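Drinwood Guest House – Bedroom Inspection Checklist, With Comments
Rooms on the upper landing
Checked by: Hinata Kuroda
Comments read and added to by: Sointu Rantala
Last revised: January

How to use this sheet

Go round the room in the order given and mark each line OK, FIX or ASK. OK means you looked and it was fine. FIX means you can sort it yourself before leaving the room. ASK means it goes on the landing clipboard for Sointu. Please write comments! A column of OKs tells me very little, and I love reading the odd scribble about a wobbly lamp. The comments below come from the last full round, and I've left them in so that new people can see the sort of thing we want.

Start at the door, finish at the door. The bed takes the longest, so don't save it for when your knees are tired.

Section A – Door, floor and way out

A1. Door opens fully and closes on its own latch.
OK. Lovely smooth close now the hinges have been oiled.

A2. Fire notice on the back of the door, readable, correct room marked.
FIX. Corner had curled over the arrow. Flattened and re-taped.

A3. Clear path from bed to door, with the lights off.
OK. I do this one properly: curtains shut, lights off, walk it. If your shin finds something, so will a guest's. One footstool moved back under the window.

A4. Rug lies flat, grip mat underneath, no curled edges.
ASK. The grip mat has gone hard along one side and the rug slides if you push it with a toe. Needs a new mat.
S.R.: Ordered. Take the rug up until it comes, please, and store it rolled on the landing shelf.

A5. Floorboards, no raised nails or splinters.
OK. Went over them in socks and then with a hand. Very pleased with the sanding by the radiator.

Section B – Electrics and heating

B1. Sockets and switches, no cracks, no scorch marks, faceplates tight.
OK, apart from the socket behind the chest of drawers, which had a loose screw. Reported, and nothing is to be plugged in there until it's been looked at.
S.R.: Good catch. Electrician booked. I have put tape over it.

B2. Bedside lamps stable, flex not trapped under a bed leg.
FIX. Left lamp flex was under the leg. Lifted, freed, checked along its whole length for flattening or nicks, no damage found.

B3. Smoke alarm test button.
OK. Loud! Warn the people next door before you press it.

B4. Radiator firmly on its brackets, valve turns by hand.
OK. Valve is stiff but it turns. Nothing is to be hung over it, including your own coat while you work.

B5. Electric underblanket, where fitted.
None in this room. Where you do find one, it must lie flat with its ties done up, and the controller must be off and unplugged before you touch the bedding. Any blanket with a crease that won't smooth out gets bagged and labelled.

Section C – Windows, blinds and curtains

C1. Window opens and locks, restrictor holds.
OK. Restrictor stops the sash at 100 mm, measured with the little steel ruler.

C2. Blind cord secured on its cleat, out of a child's reach.
FIX. Cord was dangling. Wound up and cleated. I'd like to see every one of these replaced with a wand, and I'll keep writing that here until it happens.
S.R.: Wands are on the list, I promise. This room first.

C3. Curtain rail takes a gentle pull without moving.
OK. Solid as anything.

C4. Sill free of damp and mould, no flaking paint.
ASK. Small dark patch in the lower corner. Wiped with the Pronell spray from the green bucket, gloves on, window open. Could be condensation. Let's look again at the next round.

Section D – Bed frame and mattress

D1. Frame joints tight. Kneel, grip the side rail, rock it.
FIX. One bolt at the foot end took most of a turn. The Larnier frames do work loose and it's worth keeping the long key in your apron.

D2. Slats, all seated, none split.
OK. Run a hand along underneath, palm up and slowly.

D3. Mattress centred, handles intact, label still attached.
OK. The label must stay on. It's the first thing the insurer's visitor asks to see.

D4. Mattress seams and piping, checked by torch for insects.
OK. Clean all the way round. Use the bright torch and look inside the folds of the piping, especially at the head end.

D5. Mattress turned this season.
OK. Two people for this, every time, one on each side. Bend your knees and say "ready" before you lift. I know it sounds fussy, but my back is very grateful for it.

D6. Protector on, poppers or elastic secure.
OK. Elastic still has plenty of life.

Section E – Sheets, pillows and loose items

This is my favourite part of the round. A well-made bed makes the whole room look cared for, and you find all sorts of things while you're doing it.

E1. Fitted sheet, all four corners under, no tears.
Tug each corner after fitting it. If it pops off with one tug, the sheet is too shallow for that mattress and should go back to the cupboard marked S. The Hattori sheets are the deep ones and they're a joy to put on.

E2. Sheet surface, creases and marks.
Soft creases are fine. We don't iron fitted sheets and I'd never ask anyone to. Smooth from the middle out to the sides with a flat hand. You'll feel a pin, a crumb or a hair grip long before you see it. Hard ridges are another matter, because they usually mean the protector has bunched up underneath.

E3. Pillows, filling even, seams closed, labels sewn down on all sides.
A loose label is the first thing a toddler will chew. Give each one a little pull.

E4. Clothing and belongings off the bed before stripping or making.
Pick up coats and jackets by the collar and hang them on the hook. Don't bundle them up in the sheet, and don't put your hand into a pocket. If something falls out, it goes in a found-items envelope with the room name on it.

Bed as it stood when I reached this section:
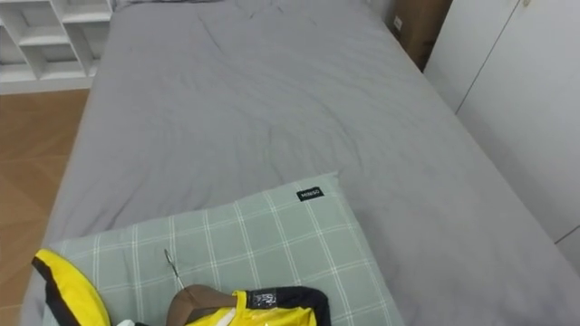 E5. Comments on the bed

Gray sheet – OK. Some light wrinkling over the top and a few ripples down the side, all the soft sort. A smoothing will see to it.

Check pillow – OK to keep on the bed. I'm very fond of this pale green with the white lines, it goes so well with the gray! It has a small black MINISO label near one corner, so add that to your label pulls. It doesn't belong to any of our bedding sets, so please don't send it down with the numbered linen.

Yellow and black garment – FIX. To go on the hook under E4. Anything that looks like rainwear should be felt for damp before it's hung, and if it's wet it goes in the drying cupboard with the door ajar. Please look for zips and press studs as well when you lift anything like this off a bed. They snag a cotton sheet in no time, and a snag near the edge soon becomes a hole.

S.R.: Agree with all of the above. Could we have a second hook in this room? One is never enough in winter.
H.K.: Yes please! Low enough for children, if we can.

Section F – Storage and furniture

F1. Wardrobe fixed to the wall, bracket tight.
OK. Open both doors and pull gently at the top. No movement at all.

F2. Chest of drawers fixed to the wall.
ASK. Bracket present, but one screw is turning without biting. Drawers to be kept empty above the second until it's fixed.

F3. Drawer stops working, no drawer pulls right out.
OK.

F4. Shelf over the bed.
Removed last summer and good riddance. If you find that anybody has put one back, ring me.

F5. Spare blankets folded on the low shelf.
OK. Low shelf only. Heavy things should never come down on anyone's head.

Section G – Linen cupboard (landing)

G1. Nothing stored within reach of the hot pipe.
FIX. Two towels had crept over. Moved back behind the line of tape.

G2. Step stool present, rubber feet all on.
OK. Please use it. I've seen people climb the shelves and my heart can't take it.

G3. Linen count against the book.
The book says 1,559 pieces for the whole house and the cupboard share came to 43 short of its page. Sointu found them in the laundry room, still in their bags, so the total is right after all.
S.R.: Entirely my fault. Bags now emptied the same morning.

G4. Cleaning products upright, lids on, labels facing out.
OK. One unlabelled bottle poured away and binned. We never guess.

Outstanding from this round

Grip mat for the rug (A4)
Loose socket, taped off (B1)
Wand for the blind (C2)
Damp patch, look again (C4)
Second coat hook (E5)
Chest of drawers bracket (F2)

Blank copies are in the landing drawer. Please use a pen, since pencil rubs off in the folder, and hand the sheet in by 4 pm so that anything marked ASK can be phoned through before the hardware shop shuts.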